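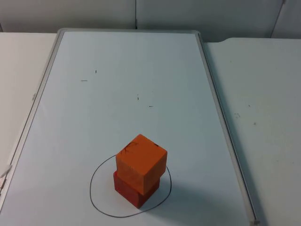
The surface coating shop in Zitville resurfaces writing boards for schools and offices in the county. Its production lead has worked with porcelain enamel and painted steel for most of a career, and agreed to talk on a Tuesday between batches, on the condition that the conversation stay on coatings.

The first subject was ghosting, the gray residue left after erasing. "People blame the marker," the lead said. "In most of the boards we take in, the surface is the problem. The coating has gone porous and the pigment sits below the level the eraser can reach."

A melamine board is a resin-soaked paper layer pressed onto a core. It is cheap and light, and it wears fastest where the writing is heaviest, normally at chest height left of center. Painted steel lasts longer. Enamel on steel is fired glass and lasts longest, but it chips at the corners if it is dropped, and a chip cannot be blended in.

Asked how the shop tests a board, the lead described a rub test run on a motorized felt pad. "We go to 2,000 strokes, then write on the worn strip and leave it for 4 days. Then one pass with a dry cloth. If I can read anything, it fails." The same test is run on an unworn strip next to it. Without that comparison, a bad marker can be mistaken for a bad surface.

Cleaning came up several times. The lead does not recommend general kitchen sprays, many of which leave a film that holds pigment. Abrasive pads are worse. "One scrub with a green pad and you have scratched it for good. It looks clean that afternoon." The shop's advice is a damp microfiber cloth once a week, followed by a dry one. Old marks can be written over with fresh marker and wiped while the ink is still wet, so the new solvent lifts the old pigment.

The largest job this year was for the district in Ukwood, where 9 boards came back within a month of installation. The cause was a protective film that had been left on and written over. Peeling it took an afternoon. The boards underneath had no defects.

On whether resurfacing makes sense at all, the lead was cautious. Adhesive overlay film costs less than a new enamel board but needs a flat, degreased base, and any dent will show through. For boards under 5 feet wide, the shop usually quotes replacement. Wider ones are quoted both ways.

The next batch, from Endberg, is painted steel and is due in January.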